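Speaker notes: Teaching by hand, teaching by remote
Zeltetville community hall, 17 August 2022

Wait for the kettle crowd to sit down. Thank them for coming out in the cold, and say thanks to the Clistel folks for the loan of the projector and the very long extension lead.

Start with the bike. Everybody in the room either taught a kid to ride or was the kid, so ask for hands up. You don't hand a five-year-old a page of instructions, you hold the back of the seat and jog along behind in your good shoes, and somewhere along the footpath they get the feel of it. That's the whole idea of tonight's talk, really, and if people go home with only the bike I'll be perfectly happy!

Then the two ways of showing. First is by hand: you take hold of the arm, it goes slack enough to be moved, and you walk it through the job while it remembers where its joints were. Lovely and direct, and people take to it in minutes (my favourite part of any open day). The trouble is that you're standing in the way, so your sleeve and your elbow end up in whatever the cameras record. Second is by remote control, where you sit back with a controller and drive the gripper from your chair. Slower to learn, and your depth judgement will be rubbish at first, mine certainly was.

Pause here for a sip of water. Next slide.

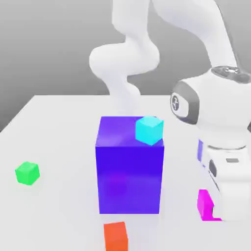
Slide 2: Simulated block table, with the cyan cube up on the big purple one.

Explain that in Zupan, our practice program, we do the remote version with a rendered arm and coloured cubes. Nothing gets dented, and a beginner can have 24 goes in an afternoon without anyone wincing. Point to the gripper, down beside the magenta block, and ask the room how they'd bring it in to pick that one up without bumping the purple cube next door. Let them argue a bit, there's usually a good argument. Every answer is a different demonstration, and the robot has to make sense of the lot.

Go gently on the numbers. For the Ziller exercise we collected 100 demonstrations, and the hesitant ones were worth keeping too, wobbles and all. Don't get drawn into the maths unless someone asks, and if they do, offer to chat over the biscuits.

Finish with the sign-up sheet for the November hands-on evening. Two stations, one for each method, closed shoes please. Then questions, and remember to repeat each one for the people up the back.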